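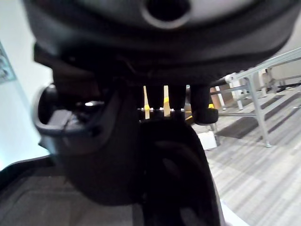

Encyclopedia > Robotics > Learning systems > Demonstration gathering

Demonstration gathering is the work of collecting examples from which a robot can learn a task. Each example, called an episode, contains camera pictures and the positions of the joints, stored together with the same clock.

Method

In the Driririne collection, started at Clineddale by Roscoe Pettigrew, the tasks are taken from the handling of parts. The robot moves a part between a shelf, a tray and the floor, and the operator decides when the episode begins and ends. A wrist camera gives the near view, which is often blocked by the hand itself. A head camera gives the wide view, with both arms in it. In one moment from the head camera, the right hand holds a black curved part over a tray of wrapped cardboard boxes, while the left hand is open.

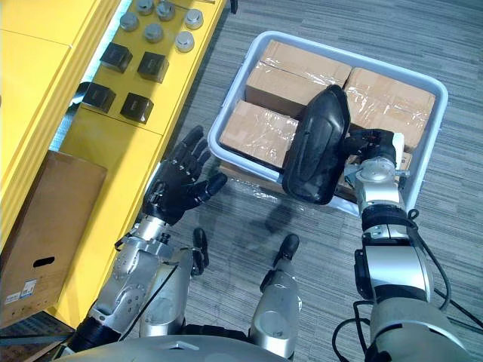
Selection of episodes

Failed attempts are kept, but under a separate label. The release of 16 September 2018 had 46 episodes, and 3 of them carried this label. Two reviewers at Iseck read the labels independently. Where they disagreed, the episode was left out of training.

See also: Greenberg labeling scheme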